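Fitting a Bar Handle to a Dark-Finished Cabinet Door

The procedure covers a vertical bar handle with two fixing posts on a solid or veneered door. It applies to kitchen, utility and wardrobe cabinets. Drawer fronts use the same drilling method but a different layout and are not covered.

Tools and materials

Drill with a sharp 5 mm brad-point bit
Combination square and steel rule
Low-tack masking tape
Awl
Scrap wood block and two clamps
Hand screwdriver
The M4 machine screws supplied with the handle

Step 1. Measure the handle

Hole spacing is measured center to center between the posts, never end to end. On a bar handle the bar runs past the posts, so the overall length says little about the drilling. The Dumitz 372, for instance, is 372 mm long overall with its holes at 320 mm. Measure the part in hand even if the packaging gives a figure – tolerances vary between batches.

Step 2. Check the door before marking

Open and close the door several times. If the gap along the latch side is uneven, adjust the hinges now. A handle set square to a sagging door will look wrong once the door is corrected.

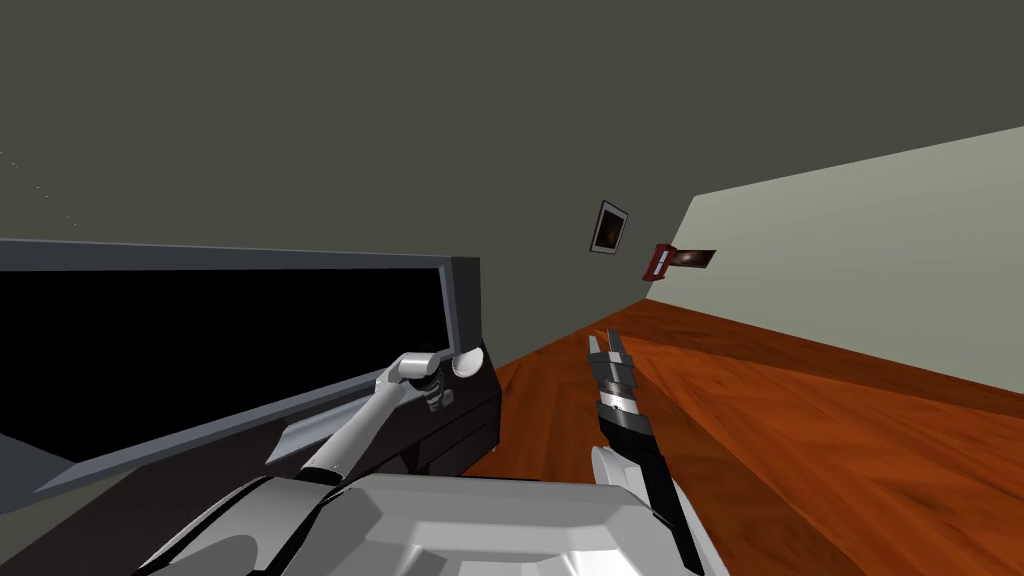
Check also that the new handle will clear any adjacent wall or appliance with the door fully open. Add the projection of the handle to the thickness of the door and compare the total with the free space. If it is short by even a few millimeters, fit a hinge restrictor before going further.

Step 3. Mark the positions

Apply masking tape over the drilling area, front and back. Pencil lines do not show on a near-black finish, and the tape also reduces chipping.

Set the combination square to half the width of the door stile. On a flat slab door, use 40 mm from the edge. Scribe a vertical line on the tape, mark the upper hole, then measure down to the lower hole with the steel rule. Punch both centers with the awl.
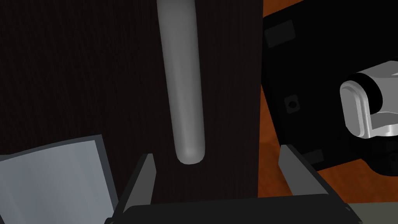
Gray cylindrical handle mounted vertically on dark wood.

Step 4. Drill

Clamp the scrap block tightly to the back of the door, behind the hole position. Drill from the front at medium speed with light pressure. Keep the bit perpendicular to the face; an error of 2 degrees is enough to make the screw bind in the post. Move the block and repeat for the second hole.

Peel the tape off slowly, toward the hole. Seal the exposed wood inside each hole with a cotton swab dipped in clear finish. Climine water-based sealer dries fast enough that the handle can be fitted the same afternoon.
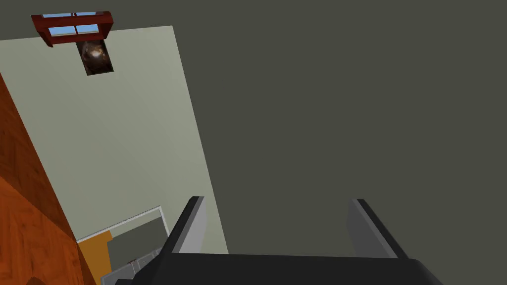 Plain dark surface meeting a pale green wall.

Step 5. Fit the handle

Screw length should equal door thickness plus 7 mm. A longer screw bottoms out in the post and leaves the handle loose even though the screw feels tight. Breakaway screws can be shortened with pliers at the scored rings.

Start both screws by hand before tightening either one. Finish with a screwdriver, alternating between the two. Do not use a power driver – the threads in zinc posts strip easily.
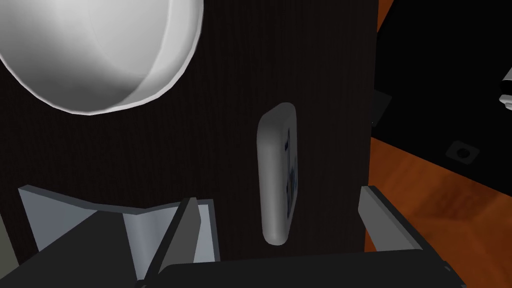 What if the new hole spacing does not match the old holes?

Fill the old holes with hardwood dowel and wood glue, let the glue cure overnight, then sand flush and touch up the finish. A backplate is quicker if it spans both sets of holes. The Nyamweya 191 backplate is sold undrilled and can be bored to suit.

Maintenance

Retighten the screws after the first month of use. Clean the handle with a damp cloth and mild soap. Solvent cleaners dull most coated metal and can soften the door finish around the posts.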